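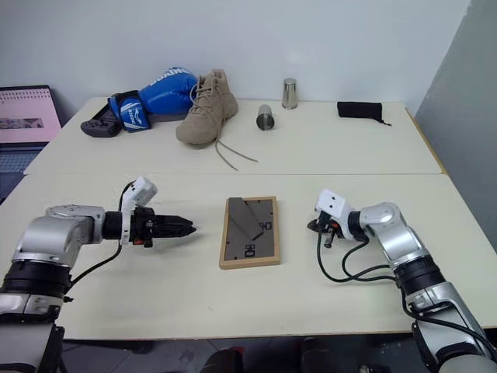

¿Merece la pena pagar la visita a la fábrica de mantas de Cantero?
Depende de cuánto le interese a usted la lana y de cuánto calor aguante en julio. A mí me interesaba poco la primera y aguanto mal lo segundo, y aun así salí con una manta bajo el brazo.

La hilatura Cantero abre sus naves al público cada verano, que es cuando menos ganas tiene uno de tocar una manta. La entrada incluye recorrido, muestra de hilo y un vale de descuento para la tienda, que caduca ese mismo día a la hora de comer. El autocar nos dejó en la verja a las diez menos cuarto. Éramos 30, casi todos con sombrero, y un señor de Teruel que ya había hecho la visita el año anterior y que iba adelantando el contenido de cada sala.

Nos recibió Trinity Castellanos, encargada de tintes y guía por rotación. Empezó por pedirnos que nos quitáramos pañuelos, colgantes y «cualquier cosa que cuelgue», y esperó en silencio mientras lo hacíamos. El señor de Teruel llevaba corbata de cordón. La esperó a ella también, un rato.

La primera nave es la del lavado. Huele a oveja con carácter. La lana entra por un extremo en unas balas enormes y va pasando de cuba en cuba, cada una algo menos marrón que la anterior. Aprendí que la grasa que se retira se vende aparte para cremas, y que preguntar si la crema huele igual es la pregunta más repetida del verano. La respuesta es que no.

Después viene la carda, una máquina verde apodada la Skirula por razones que varían según a quién se pregunte. Castellanos dice que era el nombre del barco que la trajo; un operario que pasaba con un carro dijo que era el de la suegra del fundador. Tiene 268 rodillos menores y hace un ruido que impide cualquier explicación, lo que no impidió que nos la dieran entera. Yo asentí en los momentos que me parecieron oportunos.

Los telares fueron lo mejor. Hay dos antiguos que todavía se ponen en marcha para las visitas, y ver subir y bajar los hilos tiene algo hipnótico, sobre todo si uno ha madrugado. Tejen el modelo Jedetti, la manta de cuadros que tuvo mi abuela, la de usted y probablemente la del señor de Teruel. Sigue haciéndose en granate y en verde botella. Hubo un intento en turquesa. Quedan en la tienda.

La sala de tintes la contó Castellanos con un cariño que no había gastado en las demás. El granate bueno necesita dos baños y una noche de reposo; si se le quita la noche, destiñe en la primera lavadora y llegan cartas. Nos leyó una. La remitente había dormido con la manta puesta en pleno agosto y exigía que le repusieran un camisón.

El almuerzo se sirve en el antiguo comedor de obreros, con vino de la marca Altex, que hasta entonces yo creía que era un tejido impermeable. No lo afirmo ni lo desmiento. Las lentejas, muy dignas.

Y luego la tienda, por la que hay que pasar para llegar al aparcamiento. La Jedetti grande cuesta 228 euros antes del vale. A esa hora el vale ya había caducado. La chica de la caja señaló la letra pequeña con un bolígrafo, con mucha educación, y me preguntó si la quería en bolsa o me la llevaba puesta. Fuera el termómetro de la farmacia estaba al sol y no pienso decir lo que marcaba.

Datos prácticos: calzado cerrado, agua y algo de abrigo para el autocar, que lleva el aire acondicionado como para conservar pescado. En la vuelta estrené la manta. El señor de Teruel me pidió un pico a la altura del segundo peaje.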